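Water softener notes, 19 November 2024

The Womora softener has been in since July. Incoming hardness here is 18 grains per gallon. At 3,000 gallons between regenerations, the resin was exhausted before the cycle started, so I lowered the reserve setpoint and moved the cycle to 2 a.m.

Salt use went up slightly. The brine line had a slow air leak at the compression fitting, fixed with a new ferrule.

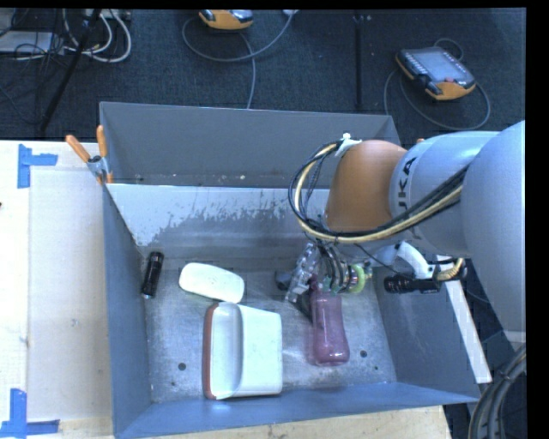 Next job is the sediment prefilter, which is on a 6 month interval and overdue.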